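Visit report: open day at the Barnness model home, Flivport
2025-06-29

Getting there
The Barnness homes are on the north side of Flivport, past the old rail yard. We took the bus from the station and got off at Tedness Road, then walked up the hill. Parking is on the grass and was full before noon. Entry was free, but you had to sign in at the gate.

The tour
Bindu Panicker from the sales office took our group through. The model home has 2 bedrooms and 1,699 square feet of floor space, including the mud room. The stairs are wide and the upstairs hall gets good light from the north window. The smaller bedroom would take a single bed and a desk but not much more.

The builder, Polishchuk, puts the furnace and water heater in a closet off the hall. I asked about noise and was told the closet walls have extra insulation. We heard the fan start while we were in the living room and could still talk normally.

Outside, the yard slopes toward the back fence. Drainage work on that side is planned for August, so buyers of the lower lots will have to wait for their sod.

Kitchen
Counters are white as standard, and darker ones cost extra. The microwave is on the counter, with two round knobs on the front. Appliances are not part of the price. I would want more outlets along the back wall, and Bindu wrote that down. 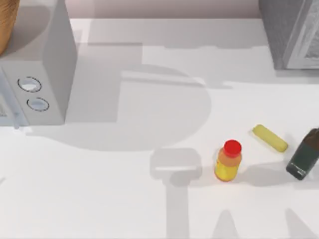
Questions to ask before you sign
Ask who pays for snow removal on the shared drive. Ask for the heating bills from the model home too. The office has them in a binder and will make copies.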